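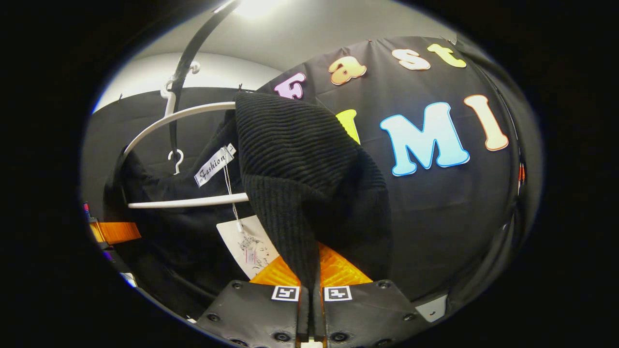 One early reader of the Stekari pattern notes wrote back that the hat numbers were fine but that she couldn't tell which gauge they belonged to, the one before blocking or the one after, and that she had knit the same crown twice before giving up and guessing. She was right, the column was labeled simply "gauge," and so the first thing to say in this readme is that every gauge in the current release was measured after washing and drying flat. The older column is gone. If you saved a copy before June, please throw it out and take the new one!

Stekari hand-knitting notes: read me first

What you have

This folder holds 300 records of knitted hats, cowls and mittens, written down row by row from worksheets that knitters filled in while they worked. Most are hats, because hats are quick and people finish them (mittens come in ones, as every mitten knitter knows, and a good many of the mitten records stop after the left hand). Each record is one line in a plain spreadsheet file, and there is a second, smaller file for the yarns.

The columns

item: hat, cowl or mitten.
stitches_cast_on: the number on the needle before joining, so if the knitter cast on an extra stitch to join with, it's included.
rib: written the way knitters write it, 1x1, 2x2, 3x1. "Garter" and "none" also turn up.
gauge_blocked: stitches over 10 centimeters, measured in the body of the piece and never in the ribbing, which pulls in and will fool you.
needle: in millimeters. Knitters who gave a US size had it converted, and the original is kept in needle_as_written.
yarn_id: matches the yarn file.
remarks: whatever people felt like telling us. Some of these are long, and I have left them long. There is a lovely one about a train ride and a dropped stitch that I couldn't bring myself to trim.

Where the worksheets came from

The bulk were gathered at the Saturday knitting table at the Malinowski branch library, and the rest came in the mail after the Jonevum yarn shop put a stack of blank sheets next to the register. Sheets were typed in by hand. Where I couldn't read a number I left the cell empty, so please treat an empty cell as "don't know" and don't fill it with a zero.

Things to watch for

Yarn weight names are a muddle. What one knitter calls worsted another calls aran, and I've kept their words. In 61 records the yarn is dark enough that the knitter complained of miscounting rows, and for those the row counts carry a "d" in the flag column. I'd lean on the stitch counts there and leave the rows alone.

Three records are for doll hats. They are real and they are charming, but they will drag your averages down, so filter on size if you're working out a typical cast-on.

Using and sharing

Use the files for anything you like, including patterns you sell. A mention of Stekari is welcome. Corrections can go through the Warance page where the folder lives; please give the record number and tell me what the worksheet ought to have said. I answer slowly in the fall, when everybody is casting on at once, me included.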